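Flelum rice cooker, the small one: five months in

I bought the Flelum in November after my old cooker finally gave up (the lid latch snapped and I'd been holding it shut with a can of beans, so it was time). I paid $213, more than I have ever spent on anything that makes rice, and I grumbled about it for a week. I've stopped grumbling!

First, the rice. Short grain comes out glossy and separate, a little chewy in the middle, and the bottom layer is the same as the top. My old one always left a tan crust. Jasmine is just as good if you go slightly under the water line. Brown rice took me three tries, and the trick was letting it soak for 30 minutes before pressing start, even though the manual says you can skip that.

The keep-warm setting is what won me over. I put rice on before work, and when I get home late it's still soft, no yellow edges, no funny smell. Porridge mode is great too, though it spits if you fill it past the middle line, so don't.

Things I don't love: the cord is short, the end-of-cycle tune goes on far too long and you can't turn it off, and the inner lid has a rubber ring that holds on to starch. Pull the ring out every few uses and wash it by itself. The paddle that comes with it is flimsy, and I went back to my old one the first night.

I looked at the Zireck before buying this. My friend Yichen Du has one and likes it, and it heats up faster, but the bowl coating on hers has started to flake around the rim. Mine still looks new, and I'm not gentle with it.
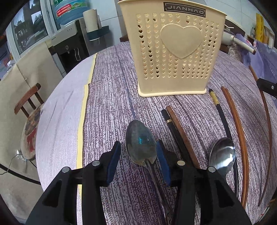

Cleanup is quick. The bowl and the steam cap go in the sink with everything else from dinner and they're done in a minute or two. The outside only needs a damp cloth. I wouldn't put the bowl in the dishwasher, whatever the box says.

If you cook rice once a month, a pot with a good lid is plenty. We eat it four or five nights a week, and for us this has been a real treat. Next up is the cake setting, which I've been too chicken to try so far. If anyone has a banana bread that works in the small size, please post it!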